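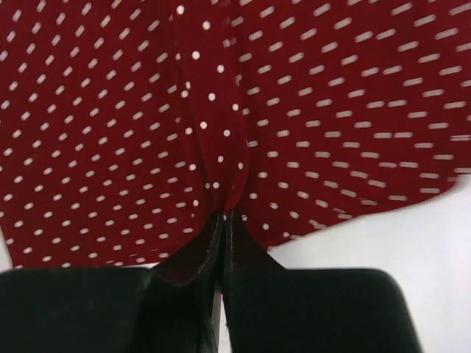 Opinion > Home and Community > Textiles

The case for keeping printed cloth in use

Household cloth is among the least considered of our possessions. A length of dark red fabric with white dots may serve as a curtain, a tablecloth and finally a bag of dusters, and no record is kept of its service. The Trenilgate Textile Circle holds that this neglect has a cost, and that councils should bear part of the work of correcting it.

At present, Clamby residents may deposit fabric at one depot only, open 2 mornings a month. Anything with a frayed edge is refused. Ada Testa, writing to the council in March, observed that a worn hem can be turned in minutes by a person who has been shown how. We share her view. The colour and the print of a cloth commonly outlast its edges, and a sorting rule that looks first at the edges discards sound material.

Flonden has adopted a different practice. Its mending room, established by Pierina Mazza, received 1480 pieces in its first year and charges $3 for the use of a machine. Spotted and striped cottons are folded by colour and offered to schools.

Clamby should amend its rule before the winter collection and set aside a room for the purpose. The hall on Marino Street is suitable and has 30 chairs.

Filed under: Mending & Reuse, Local Voices
14 comments | 30 shares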